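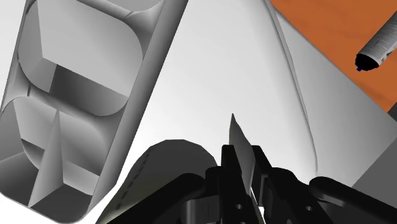
By the Vumon web team. Last updated September 30, 2026

Vumon is a software company in Stidatberg. We write planning and control code for robot arms with grippers, and we sell it as one package called Hakex.

Most of our work happens in simulation first. A typical test has a gripper holding something thin and flat near a compartmented tray, with a can lying on its side on a wooden tabletop. Thin parts are hard to plan for, and so are trays with high walls and dividers. Our nightly run covers 688 setups, and every change to the planner has to get through all of them before it is merged.

Hakex grew out of Sequeira, a small motion planning library we still maintain. It now has some 2000 automated tests of its own. The grasp editor and the log viewer came later - both were internal tools that customers asked for.

We release four times a year, and the next version is due in December. Support questions go straight to the developers.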